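# Keeping oil and acrylic panels flat, clean and hangable at home

Last revised 29 Mar 2020

Applies to works on plywood, hardboard and cradled panel up to the size one person can carry. Mixed works with a printed area next to a painted area follow the same rules, with the exceptions given under "Printed sections." Works on stretched canvas are covered on a separate page.

## Tools

- Soft goat-hair brush, 2 to 3 inches wide, kept for dry dusting only
- Nitrile gloves
- Felt pads, self-adhesive
- D-rings and short screws (measure the cradle depth first)
- Coated picture wire
- Small level
- Digital hygrometer
- Unbuffered tissue and clean cardboard

The hygrometer matters more than the rest of the list. A Tawhiri or any other low-cost unit is adequate if it is checked once a year. To check it, put damp table salt in a bottle cap, seal the cap and the hygrometer in a clear bag, and leave them overnight. The reading should be 75 percent. Write the error on a piece of tape on the back of the unit and apply it to every reading.

## Choosing the wall

Use an interior wall. Exterior walls run colder in winter, and the air trapped behind a panel there stays damp. The back of the panel takes up moisture faster than the painted front and the panel bows.

Avoid these positions:

- above a radiator or working fireplace
- opposite a south-facing window with no shade
- next to a bathroom door
- on a kitchen wall within reach of steam or grease

Relative humidity between 45 and 55 percent is a good target. A steady 40 is better than a reading that moves between 35 and 60 in the same day. Log the reading morning and evening through January, when heated air is driest in most houses, before deciding on a permanent place for anything valuable.

Open-plan rooms need a second hygrometer. Put one at the hanging position and the other at the kitchen end, and compare them during cooking. If the reading at the wall climbs by more than five points, run the range hood earlier and for longer, or move the work. 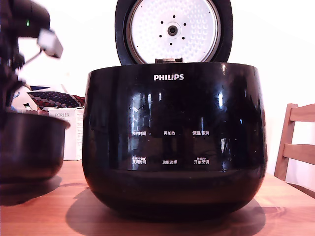 *Philips rice cooker, lid open.*

Steam is the smaller part of the kitchen problem. Airborne grease settles on varnish as a tacky film, and dust sticks to it. Once the film has yellowed it can't be removed with a dry brush, and it should be left to a conservator.

## Light

Keep general light on the work low. For a panel with any dye-based print on it, 50 lux is the usual limit. Oil and acrylic tolerate more, up to 200 lux. A phone app gives a rough reading, good enough to compare one wall with another.

LED fixtures are preferred. Mount them at 30 degrees from vertical to limit glare on gloss varnish. If the work has both gloss and matte areas, start at 30 degrees and move the fixture a little at a time until the gloss area stops reflecting the lamp. Mark the position on the track with pencil.

Don't use clip-on picture lights that touch the frame.

## Dusting

1. Check the surface under a raking flashlight. If there is any lifting or flaking paint, stop.
2. Take the panel off the wall and stand it on a padded surface, leaning slightly forward.
3. Brush from top to bottom in overlapping strokes. Use no pressure.
4. Brush the top edge of the frame last, away from the painted face.
5. Tap the brush out and wash it in mild soap once a month. Dry it fully before the next use.

No water, no saliva, no bread, no glass cleaner. Feather dusters snag on raised paint and shed quills.

## Printed sections

Inkjet and transfer prints on panel scratch more easily than paint. Skip them with the brush unless they are varnished. Use a hand-squeezed air bulb held 4 inches from the surface. Canned air can spit propellant and leave a permanent spot.

Where print meets paint, look at the joint twice a year. A raised edge of less than the thickness of a fingernail can wait. Anything longer than about 3 inches should be photographed with a ruler beside it and shown to whoever made the work.

## Hardware

Set D-rings one third of the way down from the top edge, on the cradle and never on the thin panel. Drill pilot holes with tape on the bit as a depth stop. For panels over 11 pounds, use two wall hooks on separate screws and omit the wire.

Skatomen felt pads are thick enough to leave an air gap at the bottom corners. Turnier pads are thinner and should be doubled.

## Storage

Store panels upright, face to face and back to back, with cardboard between them. Raise them off the floor on two battens. Don't put bubble wrap against a painted surface; the bubbles print into soft varnish.

Label the back of the cradle in pencil with title, date, varnish type and last inspection. Utel archival tags work for works with no bare wood, tied through a D-ring.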